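About Pikach
By the Pikach standards desk
August 11, 2025

Pikach writes and maintains working rules for hand-guided demonstration recording. Our main document, the Inthanon Practice, covers table layout, cable routing, gripper handling and labelling. It was revised in July and now runs to 81 clauses.
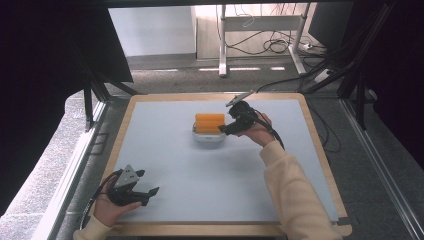

Each clause states one requirement and one method of checking it. Operators keep both grippers within the table boundary while recording. Cables leave the work area on the operator's own side and must not cross between the hands.

Contact is treated separately. Jaws close square to the object, and surface marks are logged before the first grasp so that later wear can be measured against them. An object is retired after 2,000 grasps.

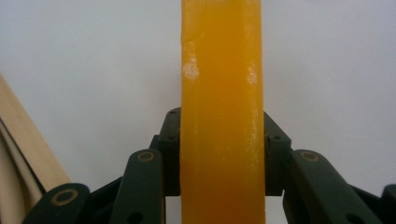
Session records are kept in Ullus, our audit register, which holds 3,758 entries. Of these, 596 were returned for correction, mostly for missing start positions. A start position is recorded with the grippers apart and the target object clear of both.

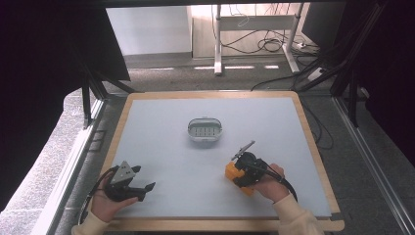 Photo: Pikach

Audits for outside centres are carried out under the Posico program. Reports list clause numbers and findings only. We do not grade operators.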